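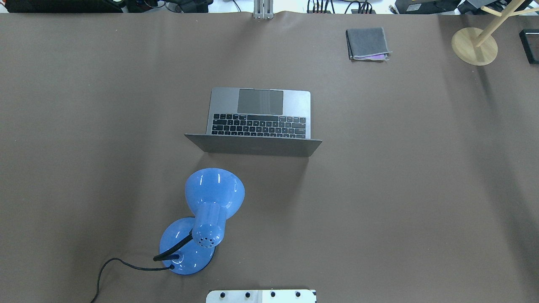

Workshop > Notebooks > Room 8 > Bench surfaces

Reading time: 2 min

Bench covering and desk set-up, Room 8
27 December 2025

Purpose of entry: to record the state of the large table after re-covering, and to note what remains to be settled before the Stirnadden work resumes.

The table is now covered in matte brown paper from the Derley roll. The white sheet used since October showed too much glare under the overhead light and was withdrawn. The new paper has creased faintly. The creases do not catch the laptop when it is slid across and have been left alone. Paper was cut with an overlap of 72 mm on the long sides and taped underneath.

Items on the table at present: the silver laptop, open, near the centre; the blue desk lamp with the black gooseneck; the grey cloth, folded; the light wooden stand, in the corner. All other items are to be returned to the Nseir cabinet at the end of each session.

Lamp. The shade is glossy and picks up bright highlights from the ceiling light. A matt shade was requested from Dirkent and declined on cost. The ring of small holes in the cap must be kept clear. Colleagues are asked not to drape the cloth over the lamp when putting things away.

Laptop. The lid is not to be pushed back beyond its natural stop. Keys to be wiped with the dry cloth only.

Cloth. One cloth on the table, folded. Spares are on shelf 9.

Wooden stand. To stay in its corner until the height has been agreed. Current proposal is 300 mm to the upper edge. Stirnadden have asked for less; no reply sent yet.

Outstanding:
- confirm stand height
- order second roll, same shade of brown (the Derley label is on the inside of the core)
- check tape on the short side, which was lifting when last handled
- amend the cabinet list, which still shows the white sheet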